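Ticket: Two-finger gripper drops small items on the bin-to-bin cell, KUKA arm
Component: end effector / grasp controller
Status: open, waiting on parts 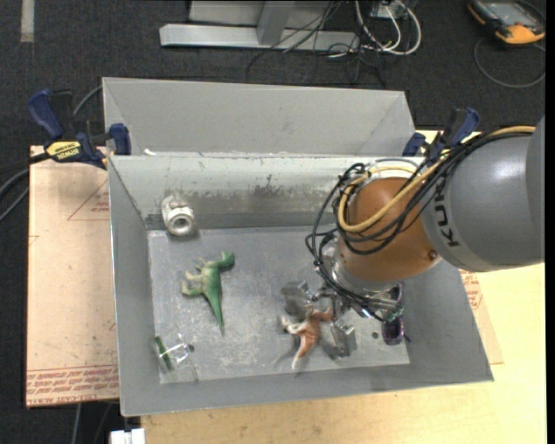 Opened by Pin-yu Leung | Assigned to Ruxandra Sandu | Last edited 2024-11-23

Summary

We are comparing two sets of fingers on the same arm: the Batmont blocks we have used since June, and the Windness set with the softer pads. The Batmont set drops thin-limbed toys on the lift more often than it should. Same arm, same bin, same grasp planner, same controller settings unless stated below.

Setup

Metal bin with sloping sides, clamped at the rear corners. Mixed objects: toy animals, a metal pipe fitting, clear plastic items. Camera is fixed and is not touched between runs. Tool cables and the hose are routed over the joint and down to the wrist in open loops. Controller is the Dallance box, firmware left alone for the whole comparison.

Steps to reproduce

Home the arm and clear the grasp log.
Run the standard pick script with a run length of 400 attempts.
Watch picks where the object lies diagonally between the fingers, like the brown and white animal in the photo.
Compare the commanded width with the reported width at lift.

Expected: object held until the release point.
Seen: object rotates between the fingers early in the lift, then falls back into the bin. The controller still reports a closed grasp for 315 ms after the drop.

Log

Entry 1, Pin-yu Leung
Batmont fingers, default force. Drops are mostly the toy animals. The pipe fitting is fine when approached across the body and poor when a finger lands on the rim. Clear plastic fails at the planning stage, so it tells us nothing about the fingers. I have left it in the bin to keep the clutter the same.

Entry 2, Pin-yu Leung
Raised closing force to 20 N. Slightly better on the green dinosaur, no change on anything with thin legs. Logs attached to the internal copy.

Entry 3, Ruxandra Sandu
Please check the cable bundle before changing force again. On the old cell a tight loop pulled on the wrist at certain angles and the force reading drifted with it. Run the wrist through its full range with the gripper open and nothing in it, and plot the reading.

Entry 4, Pin-yu Leung
Done. Reading is flat except near the far end of wrist travel, where there is a small step. The pick poses don't go there. I moved one tie anyway and the step is smaller. Drop rate unchanged.

Entry 5, Virgil Oprea
The late "closed" report is a separate fault. The status message is filtered over 16 samples before it is published. Use the raw width topic for drop detection. I have opened a ticket against the controller and linked it here.

Entry 6, Pin-yu Leung
Switched to raw width. Drops are now flagged early enough to retry. This does not fix the drops.

Entry 7, Shanti Chaudhary
Fitted the Windness fingers and repeated the run. They hold the toys better - the pad closes around the leg and the body doesn't swing. They are worse on the pipe fitting, and the pads pick up dirt from the bin floor. Finger length differs from the Batmont set, so the tool offset has to be changed in the script as well as in the controller. I missed the script the first time and threw that run out.

Entry 8, Ruxandra Sandu
Agreed on throwing it out. Before we decide, I want one run with the Batmont blocks and Chambi pads glued on. If that closes most of the gap we keep the stiffer fingers and avoid a new offset. Pads are on order.

Open items

Chambi pads: fit and repeat the standard run (Pin-yu).
Tool offset: read it from one file in both places (Shanti).
Status filter: see linked ticket (Virgil).
Finger landing on pipe rim: planner change, low priority, no owner yet.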